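Hundespielzeug aus Tau: wirklich gut für die Zähne oder nur Marketing?

Forum Ratgeber > Haustiere > Hunde > Pflege und Gesundheit
Frage gestellt von Wollmaus_516

Hallo zusammen,

unser Mischling ist jetzt fünf Jahre alt, und beim letzten Impftermin hieß es, an den hinteren Backenzähnen sei deutlich Zahnstein. Kein Drama, aber man solle was machen. Im Tierbedarf hat mir die Verkäuferin dann ein geflochtenes Tau von Wosance in die Hand gedrückt, »wirkt wie Zahnseide«, steht auch so auf der Pappe. Dazu eine Dose Pulver fürs Futter und Kaustangen, die angeblich 79 Prozent weniger Belag machen. Weniger als was, steht nicht dabei.

Ich bin bei solchen Sachen grundsätzlich misstrauisch. Ein Hund, der auf einem Seil herumkaut, macht das doch mit den Schneidezähnen und vielleicht noch mit den Eckzähnen. Der Zahnstein sitzt aber hinten. Und wenn ich mir selbst einen Strick in den Mund stecke, habe ich danach vermutlich auch keine sauberen Zähne, sondern Fusseln.

Meine Fragen also:

Bringt so ein Tau für die Zähne irgendwas, oder ist das einfach Spielzeug mit einem teureren Etikett?
Was ist mit den Fasern, die er abreißt und schluckt? Bei uns lagen nach zwei Abenten schon einzelne Fäden auf dem Teppich.
Und wenn das alles nichts taugt, was dann? Zähneputzen beim Hund halte ich ehrlich gesagt für eine Idee von Leuten ohne Hund.

Er wiegt knapp unter zwanzig Kilo, kaut mit Ausdauer und zerlegt alles, was Nähte hat. Futter ist halb trocken, halb nass. Narkose zur Zahnreinigung würde ich gern vermeiden, wenn es geht.

Danke schon mal.

Antwort von Trockenfutterfeind

Moin,

gib ihm einfach rohe Knochen, dann hat sich das Thema erledigt. Wölfe haben auch keinen Zahnarzt. Meiner kriegt seit Jahren Rinderknochen und hat Zähne wie ein Welpe. Trockenfutter weglassen, das klebt.

Zu dem Seil: Geldmacherei.

7 Personen fanden diese Antwort hilfreich

 Kommentar von Wollmaus_516: Wölfe haben im Durchschnitt aber auch nicht die Lebenserwartung, die ich mir für meinen vorstelle. Und hat der Knochen bei dir nie einen Zahn gekostet? Man liest da so einiges.

 Kommentar von Trockenfutterfeind: Einen, hinten links. Der war aber vorher schon nicht gut.

Antwort von Pfotenskeptikerin

Ich fange mit dem Knochen an, weil der Vorschlag in jedem dieser Threads kommt. Rohe Knochen können Belag abschaben, das stimmt vermutlich. Sie können aber auch den großen Reißzahn im Oberkiefer spalten, und dann bist du genau bei der Narkose, die du vermeiden willst, nur mit Zange dazu. Dasselbe gilt für Geweihstücke und die ganz harten Hufe. Mir hat man als Faustregel beigebracht: Wenn sich der Daumennagel nicht hineindrücken lässt, ist es zu hart. Der Verweis auf den Wolf überzeugt mich auch nicht. Abgebrochene und abgeschliffene Zähne gibt es bei wilden Tieren reichlich, sie gehen damit bloß nicht zum Arzt.

Jetzt zum Tau. Man muss zwei Dinge auseinanderhalten, die auf der Packung gern verrührt werden. Belag ist weich und entsteht jeden Tag neu. Zahnstein ist das, was daraus wird, wenn der Belag liegen bleibt und verkalkt. Weichen Belag kann man abreiben, mit fast allem, was ein bisschen rau ist und lange genug am richtigen Zahn entlanggeht. Zahnstein reibst du mit Baumwolle nicht weg. Was bei deinem hinten schon sitzt, bleibt also sitzen, egal wie das Seil heißt.

Und am richtigen Zahn ist eben das Problem, da liegst du mit deiner Vermutung nicht falsch. Beim Zerren hängt der Hund vorne dran. Beim ruhigen Kauen nehmen viele das Ding tatsächlich seitlich zwischen die Backenzähne, halten es mit den Pfoten fest und arbeiten darauf herum. Das kannst du bei deinem leicht selbst beobachten: Setz dich abends daneben und schau, wo er kaut. Meine alte Hündin kaute immer rechts. Rechts sah es besser aus als links, aber ob das am Kauen lag oder daran, dass ihr links etwas wehtat und sie deshalb rechts kaute, konnte mir keiner sagen. So viel zur Beweiskraft von »bei meinem hilft es«.

Das mit der Zahnseide halte ich für Unsinn. Zahnseide geht in den Zwischenraum hinein, und zwar gezielt. Ein dicker gedrehter Strang geht nirgends gezielt hinein.

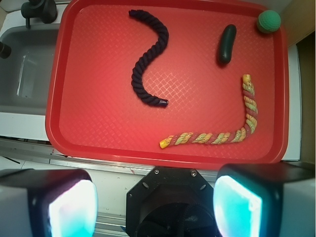 Bild: Pfotenskeptikerin / eigenes Foto

Auf dem roten Tablett liegt auch ein dunkelblaues, fast schwarzes gedrehtes Seil. Man sieht die drei Stränge gut, und an einem Ende sitzt eine glatte, etwas glänzende schwarze Kappe. Bei jedem Seil, das ein Hund bekommen soll, würde ich zuerst auf die Enden gucken. Offene Enden fransen aus, und eine Kappe ist ein Kleinteil, sobald sie sich löst. Verkauft wird beides. Ich würde einen festen Knoten nehmen und auch dem nur begrenzt trauen.

Deine zweite Frage ist für mich die wichtigere. Einzelne kurze Fusseln kommen in der Regel hinten wieder heraus. Lange Fäden sind eine andere Sache, die können sich irgendwo im Bauch festhängen, während der Darm weiterarbeitet und sich daran auffädelt. Das wird operiert, und zwar schnell. Wenn nach zwei Abenden schon Fäden auf dem Teppich liegen, ist dein Hund einer von denen, die ein Seil nicht allein haben sollten. Also: nur wenn jemand dabei sitzt, danach in den Schrank. Lose Fäden abschneiden, und wenn der Knoten aufgeht, weg damit. Falls er doch mal ein Stück erwischt und dann erbricht, nicht frisst oder sich krumm hinstellt, bitte nicht erst am Montag anrufen. Und wenn hinten ein Faden heraushängt: nicht daran ziehen, zum Tierarzt fahren.

Zu den 79 Prozent: Deine Rückfrage ist genau die richtige. Solche Zahlen vergleichen meist Hunde mit Kaustange gegen Hunde ohne irgendwas, über ein paar Wochen, und direkt nach einer professionellen Reinigung. Das ist als Versuch nicht einmal schlecht gemacht, es beantwortet nur nicht, was bei einem Hund passiert, der schon Zahnstein hat. Schreib den Hersteller an und frag nach der Untersuchung. Ich habe das bei einem Zahnpulver von Ketilsson gemacht, Antwort war ein Gutschein.

Beim Pulver fürs Futter, falls es auf Meeresalgen beruht, noch ein Hinweis: Da kann viel Jod drin sein. Bei Hunden mit Schilddrüsengeschichte vorher fragen. Die Kaustangen haben Kalorien, die musst du vom Futter abziehen, sonst hast du in einem Jahr einen runden Hund mit mäßig sauberen Zähnen.

Was dann? Tut mir leid, aber Putzen. Ich habe auch gelacht. Es geht aber, wenn man es langsam angeht – erst Finger an die Lefze und Leckerli, nach ein paar Tagen Finger mit Mull außen über die Zähne, erst viel später die Bürste. Nur die Außenseiten, den Rest erledigt die Zunge halbwegs. Hundezahnpasta, keine menschliche, wegen Xylit und Fluorid. Bei uns dauert das inzwischen kürzer als das Pfotenabtrocknen. Täglich wäre ideal, jeden zweiten Tag ist immer noch besser als alles, was im Regal hängt.

Vorher muss aber das runter, was schon da ist, sonst putzt du über Zahnstein. Und dafür braucht es in der Praxis eine Narkose. Die Angebote »ohne Narkose«, die im Moment überall auftauchen, sehe ich sehr kritisch. Da wird sichtbarer Stein abgekratzt, unter dem Zahnfleischrand kommt keiner vernünftig hin, und geröntgt wird auch nicht. Der Zahn sieht hinterher weiß aus, und darunter kann es weitergammeln. Lass dir einen Kostenvoranschlag machen und frag, ob das Röntgen der Zähne enthalten ist.

31 Personen fanden diese Antwort hilfreich

 Kommentar von Wollmaus_516: Danke, das hilft mir. Ich habe gestern zugeschaut, er kaut tatsächlich hinten, aber nur so lange, bis der erste Faden lose ist, dann wird gezupft. Seil ist im Schrank. Beim Putzen bin ich noch nicht überzeugt, Finger an die Lefze ging aber ohne Theater.

 Kommentar von Pfotenskeptikerin: Dann bleib ruhig eine Woche nur beim Finger. Die meisten hören auf, weil sie am zweiten Tag mit der Bürste kommen.

Antwort von KleinerMuensterlaender79

Kann beim Tau nur zustimmen, unserer hat mit einem Jahr ein Stück verschluckt, ging zum Glück von allein ab. Seitdem gibt es bei uns nur noch Vollgummi, in der Größe so, dass er es nicht ganz ins Maul bekommt. Bälle auch nicht zu klein kaufen! Das unterschätzen viele. Tennisbälle dauerhaft zum Kauen würde ich ebenfalls lassen, der Filz schmirgelt mit dem ganzen Sand darin die Zähne ab.

Zur Narkose: Wir haben es im Januar in einer Praxis in Stulville machen lassen, vorher Blutbild, morgens um acht hin, nachmittags wieder abgeholt. Er war abends wackelig und am nächsten Tag normal. Billig war es nicht, und einen Zahn mussten sie ziehen, den man von außen nicht gesehen hätte. Ob man es hätte verhindern können, weiß ich nicht. Die Zahnsticks, die er bis dahin jeden Tag bekommen hat, haben es jedenfalls nicht.

12 Personen fanden diese Antwort hilfreich

 Kommentar von Trockenfutterfeind: Sag ich ja, Sticks bringen nichts.

Dieser Beitrag wurde 3.240 Mal aufgerufen.
Ähnliche Themen: Mundgeruch beim alten Hund – Ab wann Zahnwechsel beim Welpen – Wasserzusatz gegen Zahnbelag, Erfahrungen?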